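Ditmont Solid Timber Benchtops and Work Tables
Product range: Tendbridge Series

The Tendbridge Series is a range of solid timber benchtops and freestanding work tables supplied by Ditmont for studios, staff kitchens, reception areas and teaching spaces. Tops are assembled from full-length staves of pale hardwood, joined along their edges and sanded flat on both faces. Each top is made to order at the Brikton workshop and may be supplied alone or fitted to a steel underframe.

Timber is a natural product. Customers should expect variation in colour between adjoining staves, from pale beige through to light tan, together with small knots and flecks in the grain. These characteristics are within the grading standard for the series and are not regarded as defects. Customers who require a more even colour should request select grade at the time of quotation.

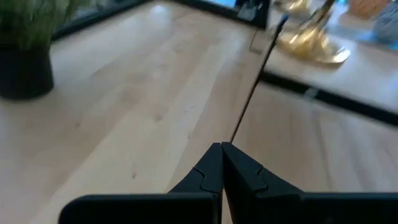

Brikton, March

The light blond finish remains the standard offering for the Tendbridge Series. Long grain streaks are a feature of the surface, and the finish reflects a soft, diffuse light under general room lighting. Tops are suited to everyday use with potted plants, desk accessories and display items, provided that pots are placed on a saucer or waterproof mat.

Sizes and supply

Standard tops are available in lengths up to 3000 mm. Lengths up to 4000 mm can be produced by arrangement and are delivered in a single piece where site access permits. It is the customer's responsibility to confirm that stairwells, lifts and doorways will accommodate the top before an order is placed. Lead time is about 3 weeks from receipt of the signed drawing.

Cut-outs for sinks, cable grommets and power outlets can be machined at the workshop. Cut-outs made on site must be sealed on all exposed end grain before the top is put into service. Failure to do so will void the surface warranty.

Finish and care

All tops leave the workshop with 2 coats of hardwax oil in a low-sheen finish. Surfaces should be wiped with a damp cloth and dried promptly. Abrasive pads, bleach and ammonia-based cleaners must not be used. Light scratches may be sanded by hand in the direction of the grain and re-oiled using the Agudelo maintenance kit, which is sold separately.

Hot cookware should be placed on a trivet. Colour will deepen gradually with exposure to daylight, and objects left in one position may leave a lighter patch beneath them.

Enquiries

Specification enquiries should be directed to Mathias Tanner, Product Manager. Requests for timber samples and site measurement may be made to Vaughan Doolan, Customer Projects. Samples are supplied free of charge to architects, schools and local councils.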